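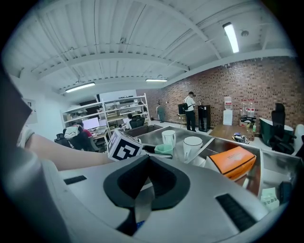

Kirkham, April

The update landed at 4 in the morning and Ingvar Hauksdóttir was already awake for it, phone propped against the kettle, thumb hovering. Sonham! A whole new harbour city, and a ferry to get there!

She'd been stuck on 2,579 gold for days. The ferry cost 3,000, and the ferryman, a grumpy old walrus called Gurik, did not haggle. So she fished. She sold every eel she owned (even the glowing one, which hurt) and her favourite hat.
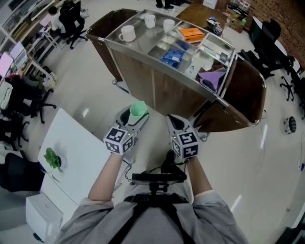

The Crossing

Oh, it was worth it. The sea was purple! There were 105 lanterns along the pier, said the sign, and you could light every one of them. Ingvar lit the first and a little tune began, just a few notes, and each new lantern added another. 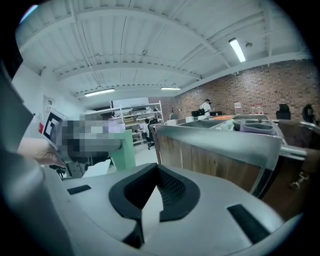 By the time the tune was long enough to hum, her tea had gone cold and another player had wandered up beside her, a tiny knight with the name Ladefoged floating over his helmet. He was wearing her hat.

"Nice hat," she typed.

"Bargain!" he typed back, and lit the next lantern.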